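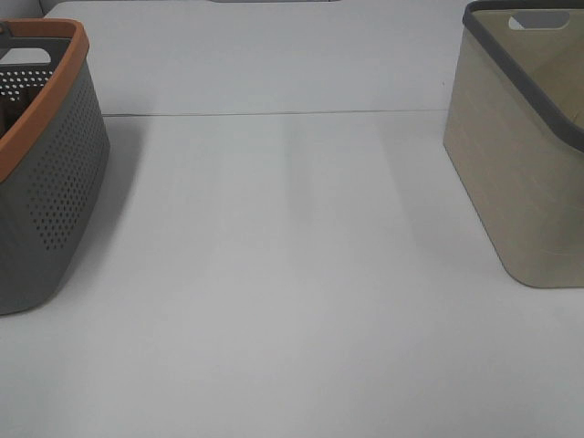 3.2 Sharing of laundry work between households

The second part of the survey dealt with who does the washing in shared houses, and how the work is divided when the people living there are not related. Of the 223 people who returned the form, 70 lived in a house with at least three other adults. Their answers are treated separately, as the questions on family routines did not apply to them.

Most of the shared houses in Florkmont had no written rule. People washed their own clothes and left towels, tea cloths and bath mats to whoever noticed them first. In Wattimena, where the rented houses are larger and tenants tend to stay longer, a rota was more common – usually a sheet of paper on the kitchen door. Haverford found much the same split in his earlier study of student lets, though he put it down to the age of the tenants and did not look at how long they had lived together.

The form asked where dirty clothes were kept between washes. Answers fell into two groups: a container in each bedroom, or shared containers near the machine. Tenants with shared containers reported more lost socks and more disputes, but also fewer half-empty loads.

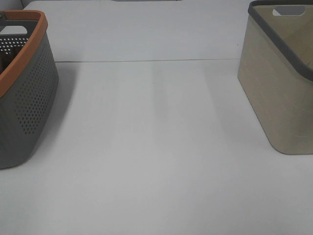

Figure 4. Baskets on a white tabletop.

Disputes were mostly minor. The complaint that came up most often was wet washing left in the drum, followed by clothes moved to a chair or the floor by another tenant. Cost came lower down the list than we had expected, even in the houses with a coin meter. In 34 houses the electricity was included in the rent, and tenants there washed more often and at higher temperatures. We did not ask about income, so we cannot say whether the two things are linked.

Drying caused more trouble than washing. Few of the houses in Jillel have a garden, and indoor airers take up space in rooms used by everyone. Several tenants said they planned their washing around who would be at home that evening.
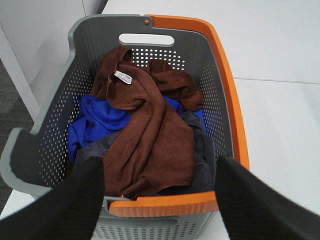 Figure 5. Grey plastic basket with orange trim and cloths inside.

Follow-up interviews were held with 10 of the tenants, the last of them on 9/28/21. Each interview was carried out by Cletus Haverford at the tenant's home and followed the order of questions on the form. Three tenants had moved since filling it in and were asked about both addresses. Their answers for the earlier house are the ones used in the tables – the later ones are given in the appendix.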